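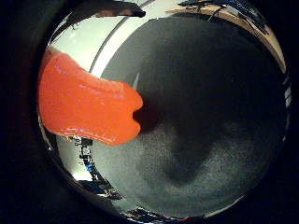 Getting old games running on a newer PC

I still have a shoebox of PC games from when I was at school, and every winter I get the urge to play them again. My laptop has other ideas! These are the things I try, in the order I try them.

Copy the disc first. Old discs get scratched and drives get noisy, so I copy the whole lot into a folder on the hard drive (mine came to 627 MB for Skendum, small by today's standards) and install from there.

Keep the folder name short. Some old installers fall over if there are spaces in it. C:\GAMES does me fine.

Try compatibility mode. Right-click the game's icon, choose Properties, then the Compatibility tab, and pick an older version of Windows. Berkodow wouldn't start at all until I did this — now it loads every time, though the music still skips a bit on level 11.

Slow it down. If everything whizzes about like a speeded-up film, look for a frame limiter in your graphics card settings.

Back up your saves. I lost a whole July of Amano when I reinstalled without thinking, and I'm still cross. Saves are often hidden in the game's own folder, so copy that to a memory stick before you touch anything.

Write down what worked. I keep a text file next to each game with the settings in it, 2 or 3 lines at most.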